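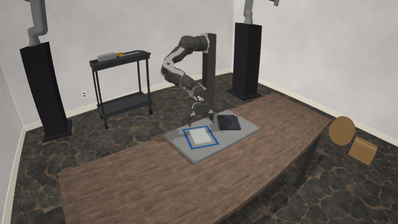
Simulated cell, arm on the centre post, gripper open over the board.

bench-budget

Hello! I keep the renders and the price sheet for our bench cell in this folder, so that we can argue about money before we spend any. Everything is simulated for now. The layout has one arm on a post behind the long table and two more on black pedestals, and yes, I know, three arms is greedy.

What's in the folder:

renders/ has 1,433 stills, all from the same room
costs.csv is the sheet (prices in euros, no VAT, please don't add it back in)
quotes/ has what Ikau and Zoriletti sent us in February

Ikau came in cheaper on the arms but wants 8 weeks. Zoriletti is quicker and charges 300 extra for each mounting plate, which I've put on its own row so it doesn't get lost. I set aside 1,000 for the cart, the board and bits of cable. Dalibor Šimek thinks that's tight and he's probably right!

My own preference is to buy the post arm first, run it on the board for a while, and leave the pedestal arms for the next round. Grippers still to be priced. Tichý hasn't answered my email yet.

If you change a price, put your initials in the last column.

Bustasik uses cookies to remember your settings. Accept all | Manage cookies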